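Troltent opens Jotima, a growing library of two-armed tidying examples for robot learning

First recordings go out to partner labs in April, with more to follow each month 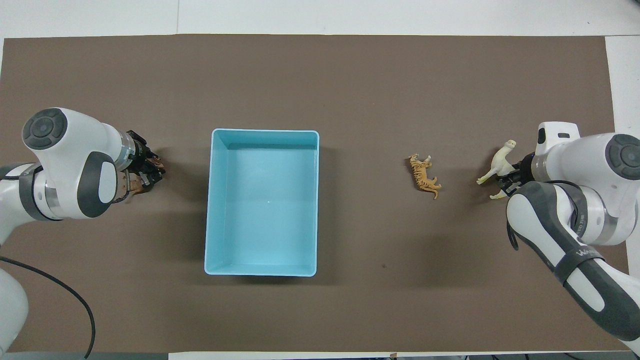 Troltent has today announced Jotima, a collection of recorded examples made to help robots learn a job that most four-year-olds can do and most machines still can't: picking up small toys and putting them away in a box.

The first release will hold 1000 complete examples, all of them recorded on two-armed stations at the Troltent workshop. Every example was made by a person guiding both arms from start to finish. There is no scripted movement anywhere in the set, and we're very proud of that.

Why toys? Plastic animals are wonderfully awkward. They have legs that stick out, tails that curl and necks that slip through a grip at the last moment. They fall over, and they rarely land the same way twice. A robot that has only practised on blocks tends to come unstuck when it meets a giraffe. We wanted examples full of odd shapes and odd angles, and a bag of toy animals gives you those for very little money.

Two arms make the work more interesting still. Our operators are free to decide which arm goes for which animal, and when one should wait for the other. Some work left and right together, almost like drumming. Others clear one side of the mat first and then the other. We keep all of these styles in the collection, as a learning system needs to see that there is more than one good way to do a job.

How an example is made

Before each recording, the operator lays out the animals by following a card drawn from a shuffled pack. The card gives a rough spot for the bin and for each animal, and says which ones should be standing and which should be lying down. The operator then takes the controls, clears the mat and brings both arms back to rest. A typical example lasts 30 seconds, though the tricky ones run longer.

The cameras and the joints of both arms are recorded together, along with the opening and closing of each gripper. A short written instruction is attached to every example, such as "put all the animals in the bin" or "put the striped one away first". The wording is changed often, so that the same job turns up under many different phrases.

Mistakes are welcome too. If an animal is dropped and picked up again, the recording stays in and gets a label. Early on we threw these away, and our first trained model paid for it – it would let go of a toy by accident and then carry on to the bin with an empty gripper, as if all was well. Once the recoveries went back in, it began to go back for what it had dropped. That was a very happy Thursday in the workshop!

Checked by a second pair of eyes

All recordings are reviewed by someone other than the person who made them. The checking is done in Datix, the review tool our team built for the purpose, which plays the camera views beside the arm movements and lets the reviewer mark the start and end of each pick. Examples with missing data or a camera that has been knocked are taken out and recorded again.

The collection uses 66 different toy animals in total. A small group of them has been held back from the training examples, so that labs can test how well a system copes with an animal it has never come across.

Working with Rissanen

Jotima has been put together with help from Rissanen, who supplied the gripper fingers and reworked them 3 times during the project. The first set was too wide for the smaller animals, and the second marked the paint. The current design can get hold of a thin leg without squashing it, and the drawings will be shared with the recordings so that others can make their own.

"We've had people stay late because they wanted to do one more tray of animals," the Troltent data team said. "It's careful work and it can be slow, but when you watch a trained arm reach for a toy in just the way you would have done, you want to go straight back and record some more."

What comes next

Later releases will bring in new surfaces, bins of other shapes and a sorting job, in which the animals have to be shared between two boxes. The team is also keen to record handovers, where one arm passes a toy across to the other. These are hard to do well through the controls, and operators are practising them now.

Research groups and schools with a robotics course can ask for early access through the Jotima page on the Troltent website. Groups with a similar two-armed station are also invited to send in examples of their own. A guide to the recording steps, including the full pack of layout cards, will be posted on the same page.

About Troltent

Troltent records and prepares practice data for robots that work with their hands. Its workshop team builds recording stations, trains operators and supports labs that want to start collections of their own.

Press contact: the Troltent press desk, through the contact form on the company website. Interviews and workshop visits can be arranged on request.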